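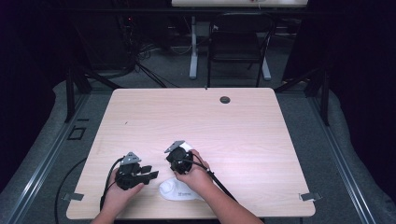
How Is a Sock Made?

A sock starts out as yarn. Yarn is a long string made of many tiny fibers twisted together. The fibers may come from cotton plants, from sheep, or from a factory that makes nylon.

Look closely at a sock and you will see rows of little loops. Each loop is pulled through the one below it. Making cloth this way is called knitting. Loops can bend and open up, so knitted cloth stretches. That is how a sock gets over your heel and then fits your ankle again. 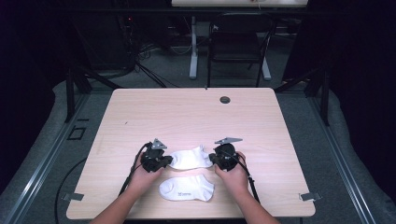 Ankle socks are short, so they need less yarn than knee socks.

Long ago, all socks were knitted by hand. Today most are made on round machines. At the Simard mill in Mulside, one machine has 138 needles set in a ring. The needles move up and down very fast and knit a tube, usually starting at the cuff. The machine makes 300 pairs on a busy day.

A straight tube would bunch up at your ankle. To make a heel, the machine knits back and forth on only part of the ring. This makes a small pocket. Then it goes all the way around again for the foot.

When the tube comes off, the toe may still be open. Another machine sews or links it shut. Then the sock is put on a flat metal foot and heated so it keeps its shape.

Words to know
Fiber: a very thin thread
Cuff: the top edge of a sock
Nylon: a strong, stretchy material made in factories

Comments (2)

Brayden Cloutier
My class read this on Thursday. Are mittens made the same way?

Pascual Sepúlveda
Many are knitted too, Brayden. The thumb is made as a smaller tube.

Get a new explainer every October and spring. Sign up for our newsletter.

Contact us | © Grinimska Kids | Back to top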